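Culleo council to trial soft goods collection

Households in Culleo will be able to leave worn-out sheets, towels and doonas at the kerb from 26th April, under a trial approved by council this week.

The trial covers 648 homes in the Heltumholm estate and runs until December. Residents will get a pack of 22 bags, with pick-ups on the same morning as the green bin. Bedding must be clean and dry. Pillows and mattress toppers will not be taken.

Usable linen will be sorted at the Plurnier depot and passed on to shelters. The rest will be shredded for padding. Council has set aside money for one truck and a crew of two, and says rates will not go up to pay for it.
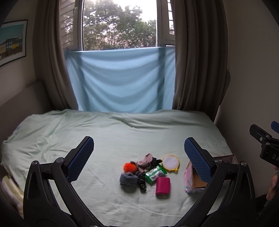 Ronja Myklebust said she would use the service but wanted it extended to the units on Ahmadpour Street, where 46 households share a single skip. Most of them have no car, she said, and the tip is 18 kilometres away.

Council staff said the units could be added later - a decision is due once the first three months of figures are in. Bags can be picked up from the library during opening hours.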